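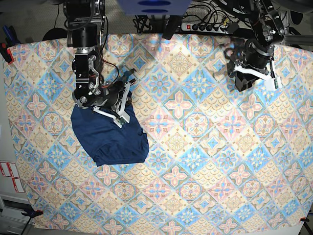 The software that decides how a shirt should be folded at the Komstead workshop is not very large. Eusebio Urquijo can scroll through the main planner in a couple of minutes. Most of it deals with one question, asked over and over: given what the cameras report, where should each hand go next?

Urquijo started writing the planner, called Nieto, after an earlier project in which a two-armed robot played back recorded motions. The playback was smooth and easy to set up. It also had no idea what the cloth was doing. If a sleeve landed a hand's width from where it had been in the recording, the arms carried on and folded the air next to it.

Nieto plans one step at a time. A perception module separates garment from background and passes along an outline, a guess at the garment type, and a short list of points that might be worth grabbing. The planner scores those points, picks one or two, and hands them to the motion controller. After each move it looks again and throws the old plan away.

Getting a clean outline took most of the first year. The early version worked by color, and it did well on a bare gray tabletop. Then Noelia Lorente, who runs perception, put a printed cloth on the table and left it there. Pale diamonds and flowers gave the old code plenty of false edges to follow. She retrained the model on cluttered backgrounds with 2000 hand-labeled images, and the color rule was dropped for good.

"People's houses have patterns in them," Lorente says. "I didn't want to find that out later."

Dark knits bring a different problem. A fold in navy fabric and a shadow on navy fabric look much alike to a camera, and two arms working under bright overhead lights throw plenty of shadow. The perception module now keeps a confidence value for every fold line it reports. When the value is low, the planner can ask for an arm to be moved aside before it commits to a grasp.

Sleeves get their own routine. A body panel can be gripped almost anywhere along a hem, but a sleeve is best handled by the cuff, and the planner has to know which sleeve it is dealing with and which arm can reach it without crossing the other.

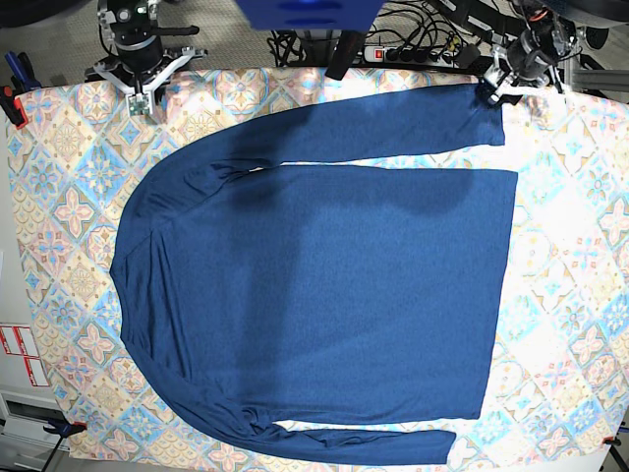 Dirk Hamann thinks the step-by-step approach gives away too much speed. A planner that forgets everything after each move, he argues, will solve the same small problem again and again, and a learned policy trained end to end would do the job in half the code. He would keep the outline detector and replace the rest.

Urquijo has heard the argument before and doesn't dismiss it. His answer is the log file. Each decision Nieto makes is written out with the points it considered and the scores it gave them. When a fold goes wrong, he can open the log and find the line where it happened. Last June the team traced a string of bad grasps to a single scoring weight that had been typed in with the wrong sign. The fix took 13 minutes, most of it spent rerunning the tests. 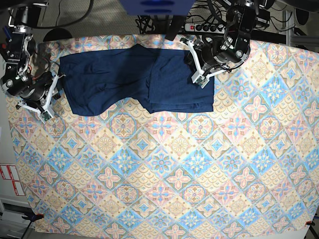
Two arms and one dark garment on the patterned cloth.

The motion controller, Starnow, was written by Trinidad Villanueva and runs as a separate process. It knows nothing about clothing. It receives target positions, checks them against the limits of each joint, and works out paths that keep the arms from hitting each other or the table. It rejects a target it can't reach and sends back a reason code, of which there are seven.

Keeping the two programs apart was Villanueva's condition for joining. She had worked on a system in Cestham where planning and control shared the same memory, and a slow camera frame could make an arm stutter in midair. In Starnow the control loop runs 500 times a second whether or not the planner has anything to say. If no new target comes in, the arms hold their position.
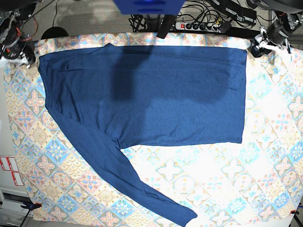

That split also makes testing easier. Villanueva can feed the controller a file of targets with no cameras connected, and Urquijo can run the planner against stored images on a laptop. Aitana Urquijo, his sister, built the tool that joins the two for replay. It shows the outline, the candidate points and the planned paths on a single timeline, and it lets the user change a score and see what the planner would have picked instead.

The replay tool has changed how the group spends its days. Fewer hours go to standing at the table, and more go to reading old runs. Lorente keeps a folder of the ones where her module mistook the garment type, mainly long sleeves read as trouser legs, and runs every new model against it before anything else.

Work on the planner this summer is aimed at memory. Urquijo wants it to carry a few facts from one step to the next, such as which sleeve has already been dealt with, without going back to a fixed script. He has a branch that does this for shirts. Trousers are still on the main version, and he expects to merge the two once the reason codes from Starnow are handled the same way in both.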